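Palumbo Upholstered Bed with Channel Headboard

Home > Bedroom > Beds > Palumbo
Updated 16/07/2019

The Palumbo is a low bed with a padded headboard in gray fabric. The headboard is stitched in vertical channels, which keeps the padding from sliding down over time. It comes in queen and king, and both sizes use the same headboard height.

The base has slats and a center rail with its own feet, so you do not need a box spring. Any mattress up to 30 cm thick will sit well on it. With a thicker one you start to lose the lower part of the channels behind the pillows. 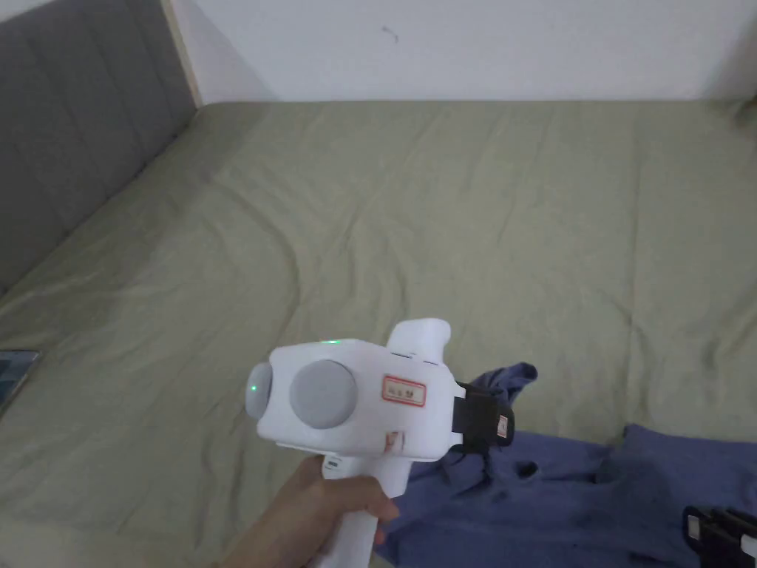 Bedding is sold separately. We suggest the Mindon fitted sheet in sage green, a plain cotton weave that goes well with the gray. Mindon sheets have deep corners and soften after a few washes. They do wrinkle. If you like a flat bed, take them out of the dryer while still a little damp and put them straight on the mattress.

Delivery and assembly

The queen ships in 2 boxes and the king in 3. The heaviest box weighs 61 pounds, so plan on two people for the stairs. Assembly takes over an hour the first time. Bolts and a hex key are packed in a bag taped inside the headboard box — check there before you call us about missing parts.

Attach the side rails to the headboard first and leave the bolts loose until the foot end is on. Tighten everything once the frame is square. Go over the bolts again after a month of use.

Care

Vacuum the channels with a soft brush. Blot spills with a clean cloth and cold water. Do not use bleach or a steam cleaner on the headboard. The cover is fixed and does not come off for washing.

Goes with

Cestico under-bed basket, fits beneath the side rails in both sizes
Cumico nightstand, one drawer, same height as a standard mattress
Mindon pillowcases, sage green, pack of two

The king is out of stock and will be back in November. Queen orders ship from the warehouse as usual. Returns are accepted on unopened boxes only.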